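About Stiltik

Stiltik hires out toys. Childcare centres, kindies, playgroups and a fair few exhausted grandparents pay us a subscription, and we bring them a tub of toys, take it away when everyone is sick of it, and bring another. We've been at it in Holtthorpe since 2000, at first from a garage and then from a shed behind the tyre place, where we still are. The smell of rubber is mostly theirs.

There are 3094 toys in the catalogue. Every one of them has been chewed. Our trade consists of getting them back, working out what they are, checking they haven't lost an eye or gained a crayon, washing them and putting them in the right tub for the next lot. Driving the van is the glamorous bit.

We are a team of 18, and for the past while we've also had a robot. People ask about it more than they ask about the toys, so most of this page is going to be about the robot.

Why we have one

A returned tub is a surprise every time. It should hold what we sent out. What it holds is some of what we sent out, plus a spoon, one sock, half a rusk and a dinosaur belonging to a child who will shortly be inconsolable. Somebody has to stand at the bench, take things out one by one and put each in its proper place. For years that somebody was all of us in turns, and the turns were long. We had wrist braces in the first aid cupboard in three sizes. A new starter once asked if they were part of the uniform.

We looked at machines on two occasions and sent them home. The first could only handle boxes, and wanted them square. The second could handle anything at all provided it weighed the same and arrived the same way up, and the salesman was very patient with us when we showed him a rubber octopus.

The third go stuck. The sorting line is called Plallelen. It came with the name and we've given up asking how to say it. It has an arm, a two-fingered gripper and a tray on either side, and it learns by copying. Someone picks up toys using a gripper of the same general kind, held in the hands, with a camera on it, and the recordings go towards teaching the arm. Nobody here writes code. What we have is a lot of experience in picking up wet rubber animals, a qualification we'd never before been able to put on a form.

The Villa

Next to the shed is a small brick house that came with the lease. It has been known as the Villa since well before our time, and whoever named it had a sense of humour. It was the lunchroom, then a place for broken prams. Now it's where much of the hand-held gripper work gets done.

We started on the bench in the shed, with good lights and a clean grey mat, and the arm got very good at picking up toys from a clean grey mat. Then a toy turned up on a patterned towel and it lost its nerve. So we moved to rooms with things in them. Some of us do sessions in the Villa and some take the kit home for an afternoon, which is popular in school holidays and less popular with people who own a labrador.

A session goes like this. You put a tub on the floor or a table. You scatter some toys. You pick one up with the gripper, put it in the tub, and do it again. After that you tip the tub out and start over, having achieved nothing visible. Parents of toddlers take to it immediately.

It's slower than using your fingers and feels a bit like eating soup with salad tongs. Long thin toys swing. Cups roll. Anything soft gives way just when you think you've got it, and you learn to close the fingers gently and wait a moment before lifting. The gripper isn't heavy, but by the end of an hour it has opinions. Sessions are capped at forty minutes, and that cap was our idea and it's in writing.

What changed for the people here

Companies tend to go a bit misty at this point on the page, so we'll try to be plain.

Nobody was let go when Plallelen came in. That was agreed before it was ordered, in a meeting that ran past dinner and finished with cold chips. We can't promise what every year will bring, and we've told staff the same. We can say that there were 18 of us before and there are 18 of us now, and that the arm doesn't drive, doesn't answer the phone and has never once cleaned the microwave.

The bench is different. Seven of us used to do a full sorting shift. Those seven now split the week between minding the line, recording in the Villa or at home, and repairs. Minding the line means standing beside the arm and dealing with whatever it refuses. It refuses plenty. String is beyond it. It's suspicious of anything see-through, and it treats the xylophone as a personal enemy. The refusals go in a bin marked "Yours", and on a bad day you'd swear it was doing it on purpose.

Repairs are the real gain. We used to throw out toys with a split seam or a missing wheel, as there was never an hour to sit down with them. Now there's a proper repair table by the roller door, with a decent lamp and a radio. Two of the old sorting crew turned out to be very good at it, and one has started replacing lost eyes with slightly wrong eyes. The kids don't seem to mind. The giraffe looks as though it's heard some news.

Some things got worse, for a while or for good. The old bench was where you talked. Six people with their hands busy will get through a lot of gossip before morning tea, and one person minding a robot has to save it up. We moved the break to ten o'clock sharp so that everybody stops together, arm included. That helped. It isn't the same, and a few of the longest-serving people will tell you so if you give them half a chance, or a biscuit.

It's also odd to be copied. When the arm picks up a rattle with a little tilt at the end, everyone in the shed knows whose tilt that is. Most of us find it funny. One of us didn't, and asked to stop recording, and did. Recording is voluntary, and saying no doesn't cost you shifts. If you do it, you get the supervisor's rate for those hours. Before anyone takes the kit home we talk through what might be in view, and you can have a recording deleted without giving a reason. People have had recordings deleted over a pile of washing. Fair enough.

The wrist braces are still in the cupboard. The large has gone missing, and we suspect the van.

What the robot doesn't do

It doesn't decide if a toy is safe. Every item that leaves the shed is looked at and squeezed by a person, who pulls on the bits that might come off and listens for a rattle where there shouldn't be one. We were asked if this could be automated too. It possibly could. We'd like to keep it, and so would the centres we deliver to.

It doesn't pack the tubs for children with particular needs, either. Those are put together by hand, usually after a phone call, and sometimes after three phone calls and a drawing.

And it doesn't work nights. We were told it could, and that this was rather the point of owning one. We tried it for a fortnight. In the mornings we'd find it parked politely over a toy it couldn't lift, having been there since a quarter past nine. It now keeps the same hours as the rest of us and seems no worse for it.

Visiting

The shed is open for pick-ups and returns from eight till four. Come to the roller door, as the front door sticks. Kids can watch the line from behind the yellow rail, and should be warned that it will be less exciting than they've imagined for the first few minutes and impossible to leave after that. School groups are welcome from May onwards, once the new floor is in. Please book. Last year two groups came at once and we ran out of rail.

If you're from another small business and thinking about a machine of your own, get in touch and we'll make you a cup of tea and show you the "Yours" bin first. Bring somebody who does the job you're thinking of handing over. We've had visits from owners on their own, and they ask about cost and speed. The people from the floor ask what happens when it drops one, and who picks it up.

Working here

We hire once or twice a year, generally for the van or the wash room. No experience with robots is needed. A tolerance for nursery music is useful, as a number of the toys play it and they don't all have an off switch. New starters spend their first month on every job in the place, with a few sessions on the hand-held gripper if they'd like them. You'll be terrible at it for two days.

Returns

If you've found a toy of ours behind the couch, even a very old one, please bring it back. There are no fines. There used to be, and all they did was make people keep the toys. The record so far belongs to a wooden duck that came home in a removalist's box, with an apology from someone who had borrowed it as a child and now had a child of her own. The duck was checked, washed and back out the same week. Plallelen wouldn't touch it.

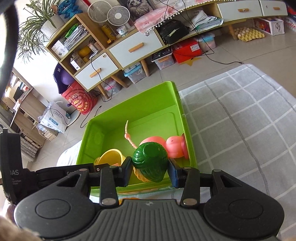
The hand-held gripper with a green toy between its fingers, and the lime-green tub on the floor below.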